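Writing house rules for recording work in people's homes

The practice guide at Prarnmont is 5 pages long, and its author would like it to be shorter. It covers how operators use hand-held grippers to record everyday chores for robot training, and it replaced a loose set of notes in January.

"The notes told you how to charge the tool and name the files," the guide's lead editor says. "They said very little about how to behave in a kitchen that belongs to somebody else."

The first rule is about the room. Operators leave furniture and personal things where the household keeps them, unless something is a hazard. Phones may stay on a table, but screens should be off or face down before recording starts.

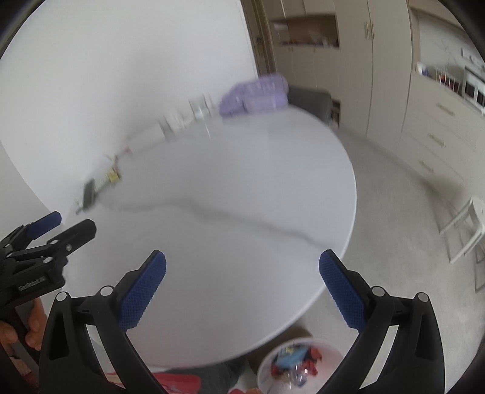 The editor says most of the arguments were over that rule. One side wanted every surface cleared. The Sistari office, which had collected 331 recordings under the old notes, wanted nothing touched at all.

"We ended up closer to Sistari. A robot that has only seen clean tables is not much use to anyone. But mail, medicine and family photos go out of view, and we ask the resident to move them. We don't do it ourselves."

The second rule covers hands. When 2 grippers are working at one table, the operators agree out loud who goes first, and neither reaches across the other. Fingers stay on the handle and clear of the jaw. If a grip fails, the recording keeps running.

"People want to stop and start over," the editor says. "Please don't. Mark it as a miss and carry on. The misses are worth keeping."
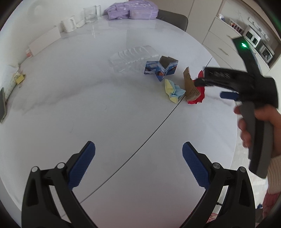 Tessellate Desk, Canano

Packaging gets a paragraph of its own. Cardboard, crumpled paper and cloth are all allowed, and glass is allowed if it stays out of the working area. Breaks come after every 3 tasks, a figure borrowed from the Zarei project.

Asked what is still missing, the editor mentions consent for visitors who walk in partway through. At the moment the operator stops and asks them. A written form is being drafted, and the office hopes to have it in the next version.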